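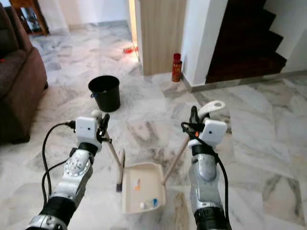 Why on earth would a robotics club spend a whole season on sweeping, one parent wanted to know at the open evening, when the other clubs in the county are building things that throw balls? It is a fair question, and one that has come up more than once since we handed out the season plan, so this month's club notes are going to be mostly about the broom.

The short answer is that the students picked it. We put a list on the whiteboard back in April, with the ball throwers and the line followers and a very ambitious thing involving pancakes, and the household chores idea won by a good margin. The longer answer is that sweeping is much harder than it sounds, and our older students knew that when they voted for it (the younger ones possibly did not, but they are catching up fast).

Think about what you do at home when you drop a few crumbs. One hand has the broom, the other has the dustpan, and the two have to agree with each other the entire time. If the pan lifts even a little at the front, everything slides underneath it. If the broom comes in too fast, the crumbs hop over the back or skate off to one side. Most of us learned it so long ago that we can chat on the phone while we do it. Our two arms have not got that far yet!

For those who are new, the chores group works with an arm for the left and an arm for the right, and a student drives both of them together. We keep a log of each try. The group has set itself a target of 200 recorded sweeps before the Flendale meet, and they passed 100 at the end of last month, with a good deal of cheering. A try goes in the log even when it goes badly. We had quite a discussion over that, as a few of the students wanted to keep only the nice ones, and in the end they settled it among themselves and wrote the rule on the inside of the cupboard door. They also write a sentence or two next to each entry, and I do recommend asking your child to read you some of them, particularly the ones written late in the evening.

The debris has turned into a project of its own. Small bright pieces are easy for the driver to find against a pale floor, and white ones on white and grey marble are a nuisance, so of course the students now insist on putting white ones in. Marble is smooth as well, and light bits travel a long way on it. One of our quieter members has been making a chart of which pieces roll and which ones slide, and it has gotten large enough that we may need a second sheet of poster board.

Holding the tools has been the other big lesson. A thin round broom handle likes to twist in the fingers, and the dustpan likes to tip forward, so a lot of the practice so far has gone into where to grip and how to hold the angle steady. The group tried the grip high on the handle, then low, then high again. I will not say who won, as the argument is still going on – but the notebooks have some very good drawings in them, and they will be out on the table at the next open evening.

Now for the Flendale meet itself. Our chores group will share a table with the team from Ballberg, who are working on folding towels and have been kind enough to swap notes with us. Each team gets 20 minutes to show its work, with questions afterward. Students should bring their notebook, a water bottle and a sweater, as the hall is chilly. The Margaritis workshop has offered us its bench again for the repair evenings, and the sign-up sheet for those is on the club door.

A few smaller things. The loaner laptops need to come home with their chargers, please. The Ulix group, who are building the little delivery cart, are looking for shoeboxes in any size, lids included. We also need to raise $200 toward travel and spare cables, and the bake table did so well last time that we are going to do it again, so if you have a recipe that travels, do let us know. Crumbly ones are very welcome, as we know a group that could use the practice.

Permission slips for Flendale are due back by 4 Oct 2024. Extra copies are in the tray by the sign-in book.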